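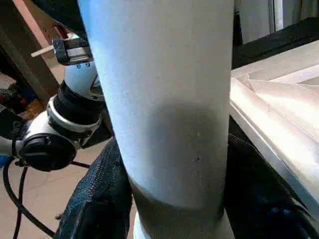 Photo: Chiến Đồng / Kerka

1/ A few words on matt white, the finish of choice for people who own no tea, no newspapers and no thumbs. Look closely at the tall round one in the photo. Slightly grainy, a bit bluish in this light, very calm. Now find the tiny dark speck near the middle.

2/ You've found it. You will now see nothing else. Welcome to my October.

3/ I spent most of that month going through the kitchen and "simplifying" it, on the advice of a Lorov catalogue I got free with some shelf brackets. Everything on the worktop was to be pale and plain. The red bread bin went to my sister, who has not thanked me.

4/ What the catalogue leaves out is that a glossy surface forgives you. One wipe and you're friends again. Matt holds on to things. I have rubbed at a mark on my own white canister for an entire radio play and all I did was make the mark shiny.

5/ Things I have tried: warm water, warm water with washing-up liquid, a pencil rubber, bicarb paste, turning it to face the wall.

6/ The wall is winning. Wekesa Bakilana came round for supper and asked why the canister was in disgrace.

7/ He also pointed out that when everything is white and round you can't tell the flour from the rice without taking lids off. I said that was what labels were for. He asked where the labels were. I said labels would spoil the look. We ate quite quietly after that.

8/ Shadows, mind you, are lovely on it. A soft grey band across a plain white curve is as good as most of the art I can afford. I'd just like to enjoy one without checking whether it comes off with a cloth.

9/ Anyway, I've asked for the bread bin back. Negotiations are ongoing and she wants the good colander.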